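Drarkedton shared workshop opens its towel-folding arm build to visitors, and asks them to keep their expectations low

Members of the Drarkedton workshop will show their home-laundry robot project to the public this summer. The project is called Bulto. It folds towels, sometimes, and the people building it would like that word left in.
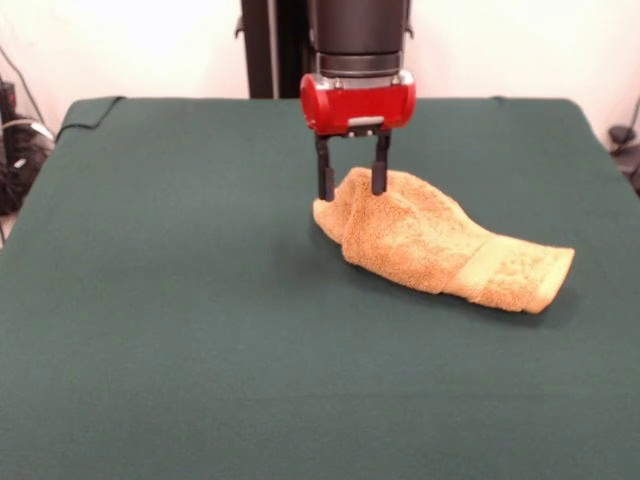
Colovden, 16 July 2024

The Drarkedton workshop announced today that Bulto, a member-built attempt at a towel-folding station, will be open for viewing during regular evening hours. Admission is free. There is no product, no preorder page and no plan for either.

Work began in March, after several members watched one too many polished videos of machines tidying a bedroom. They wanted to know how much of that a small group could repeat with one arm, a two-fingered gripper and a table covered in green cloth. So far the answer is "a little."

The group has logged 723 attempts at picking up a bunched towel and laying it out flat enough to fold. It counts 9 of them as finished folds. A finished fold means the corners meet and no person touched the towel. The log also includes the attempts in which the gripper closed on air.

"I keep hearing that this is a solved problem," said Halina Adamczyk, who leads the build. "Then I ask to see the uncut run, and the conversation ends. Terry cloth has no handle on it. You pinch a lump and find out later which part of the towel you got."
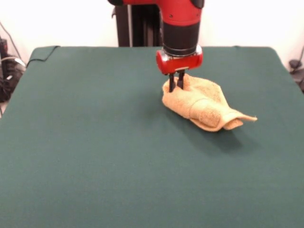
Bulto's gripper at the towel, Drarkedton workshop.

Control software for the station is a set of scripts the members call Cha. It was written in spare time and will be shared with anyone who asks, along with the full log. Adamczyk said visitors should read the log before they read the code.

The workshop makes no claim that Bulto saves time. A member folding by hand got through 30 towels while the arm was still on its first. Nor does the group accept that a bigger budget would settle the matter, though it admits it hasn't had the chance to find out.

Visitors may bring a towel of their own. Bath size or smaller, please, and no fringe. Demonstrations are run live and are not restarted if the first grasp fails.

Contact: Halina Adamczyk, Bulto project, Drarkedton workshop, Colovden. Requests for the log can be left at the front desk.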